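The house rules at Horon fit on one sheet of paper, and I reckon that's why people follow them. I'd spent the morning at Prolitz, where the binder runs to 65 pages (I asked if anyone had read it and got a lot of shuffling), so a sheet with 6 lines on it felt like a holiday!

My favourite is line three – before you pick up a gripper, say out loud what you're about to do. I felt a right goose doing it. By mid-afternoon I was announcing my cup of tea.

Line four covers markers, which get wiped and checked at the start of every session.
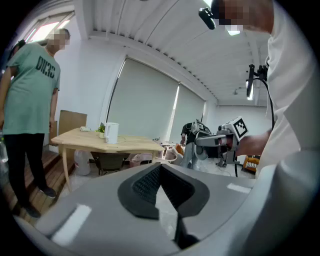
Line five is the one they argue about. It caps a session at three hours, and the Flurkach crew want it shorter. I'm with them – my wrist was grumbling well before smoko.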